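Craft table check, Vekville
Apr 11, 2020, by Duyên Lại

1. Tabletop - OK. Marble pattern, lots of thin veins, ran a hand over it, no chips. Glare from overhead light, annoying, not a hazard.
2. Paper on table - see below.
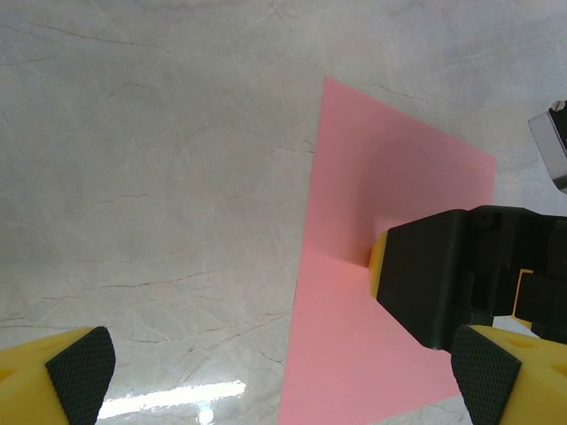 Item 2. Pink sheet, creased.

Keep sheets off the table edge, slip risk if they hit the floor. Stock is in bin 129, lid wont close. Fix.

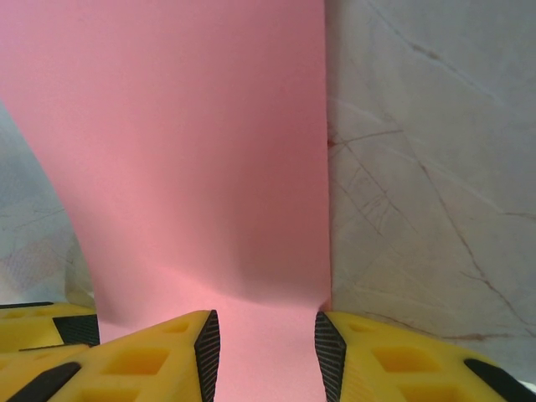 3. Scissors - put away, blunt tips only.
4. Outlet by door - cover missing!! Reorderd from Brerier.
5. Exit - clear.

Recheck in January.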